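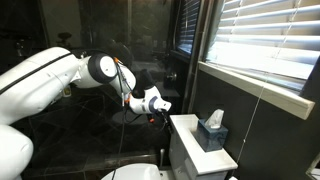

Housing Basics 253, Week 8: Where the Damp Comes From

Hi all, notes from Sunday's session are below, a bit tidied up. I talked too fast at the end (sorry!) so the last part is longer here than it was in class.

Let's start with the word everybody gets wrong. Relative humidity is how much water vapor is in the air compared with the most it could hold at that temperature. Warm air can hold more than cold air. So if you take a room at 50 percent and let it cool down overnight without adding a drop of water, the number on the gauge goes up. Students always want to blame a leak. Sometimes it's a leak! But check the thermometer first.

Dew point is the one I'd rather you learned. It's the temperature where the air can't hold its vapor anymore and some of it has to go liquid. Any surface colder than the dew point gets wet — a window, a toilet tank, a cold water pipe, the back corner of a closet on an outside wall. In January that corner may be a lot colder than the middle of the room, and the gauge on your bookshelf knows nothing about it.

Where does the vapor come from? Showers and cooking, sure, but also breathing, houseplants, laundry hung indoors, and a basement with a dirt floor. My first apartment in Ustberg had a lovely dirt-floored cellar and I spent two winters wiping down the bedroom windows before I worked out the two things were connected.

Exhaust fans. A fan moves air out only as fast as new air can get in, so a tightly shut door with no gap under it will choke a perfectly good fan. The tissue test we did in class (hold one square up to the grille and see if it sticks) tells you there's some pull. It won't tell you how much. And please find out where the duct goes. If it stops in the attic, you've moved the problem upstairs and given it insulation to soak into.

Opening a window works beautifully on a cold dry day and pretty badly on a muggy one. Cold outdoor air carries very little water, even when it's raining, which surprised about half the room.

For the homework, put a gauge in two rooms and write down the reading morning and night for a week. If you see over 60 percent for days at a stretch, note the outdoor weather too. Use the Skondedwood log sheet or any old notebook. Bring chapter four of the Foulkes reader next time, we're doing vapor barriers and which side of the wall they go on.

Comments (3)

My two gauges disagree by six points sitting next to each other. Which one do I use?

Same here. I just wrote down both and drew an arrow.

Is the makeup session still in the Plendirus building? The door was locked at 5:30.

Related handouts

Week 7: Reading a Water Bill
Week 9: Vapor Barriers, Warm Side or Cold Side
Caulk and Grout, a Short Guide
Log Sheet (printable)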